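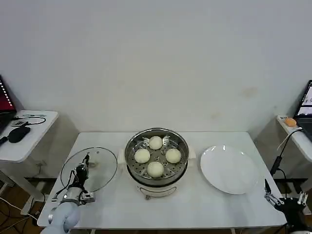 Rudiven electric steamer pot, basket fitted, with four round buns. Glass lid at left.

Search products Search Clear

Rudiven Electric Steamer Pot, White
Item 1044
Sold by Dristesik Kitchen Supply

White electric pot with a perforated stainless steel steamer basket. The basket sits in the top of the pot and lifts out for washing. The lid is clear glass with a metal rim and a small knob. Side handle on the pot body.

Steaming round buns
Fill the pot with water to a level below the basket floor. Set the buns with a gap between them - they expand, and the holes between them should stay open. Four to a batch is a practical load. Fit the lid before switching on. Have a large plate ready next to the pot for unloading.

Care
Unplug and let cool. Basket and lid: warm water, mild soap. Do not immerse the pot body. Descale after every 25 uses in hard water areas.

Spare parts
Basket and lid are sold separately. The Stasiv lid fits this pot. The Zerader basket does not - its rim is too narrow.

Price: $70
Orders placed before 2 p.m. ship the same day. Next restock in August.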